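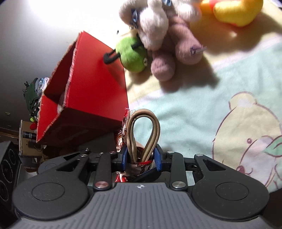

Picking up in the bedroom: the blue fingertips on a looped strap, with the red box and the plush toys behind. Photo: Kamran Butt

The best robot product I've used this year has no motors worth bragging about

By Kamran Butt

I have spent a good part of August squeezing a handle. The handle belongs to the Vemance hand-held gripper kit, and I like it so much that I've started arguing about it with people who only asked how my summer was going.

The kit is a gripper you carry around yourself. You do a chore with it, the camera records what the fingers did, and the recordings go toward teaching a robot arm to do the same chore later. Skident sells a full arm for this kind of teaching, and I tried that first. It's a fine machine. It also lives on a bench, and my house doesn't. By the second evening I had run out of interesting things to do within reach of the bench, and I was moving the same sponge back and forth.

With the Vemance I walked into the bedroom and started on the toys. Plush toys all over the bed, a cartoon bear blanket under them, a red cardboard box to work around, small things with straps and loops that fold over the moment you touch them. This is the stuff home robots are going to have to deal with if they're ever going to be any use to a family, and I can't think of a better place to collect practice than the room where the mess already is!

What won me over is how much you feel. Close the fingers on a strap and you know right away whether you have it, and if you don't, your wrist has fixed the problem before you've thought about it. I never got that through the Skident controls, where every small correction was a decision. I did 238 recordings on my own and I'd guess the last 100 are twice as good as the first, mostly because I stopped moving like a robot and went back to moving like a person picking up toys (slowly, with some grumbling).

I do have complaints. The grip gets heavy in the hand after a long stretch, and my thumb was sore by Wednesday. The setup guide is 4 pages and needed to be ten. The software asks you to name every recording before it will save, so I have a folder full of files called "toy" and "toy again." And the price is $800, a lot for something that can't lift a sock unless you're holding it.

My friends at Haworth, where I used to work, make a fair point too: a person's arm bends in ways a robot's arm may not, so some of what I recorded may be impossible to copy. I accept that. I'd still take a large pile of natural movements from real bedrooms over a small pile of stiff ones from a lab, and throw out the ones that don't fit.

Skurnitz has a cheaper model coming, with a lighter handle, and I'll try it when I can get one. Meanwhile the Vemance stays on its charger in the hall, and there are still toys on the bed.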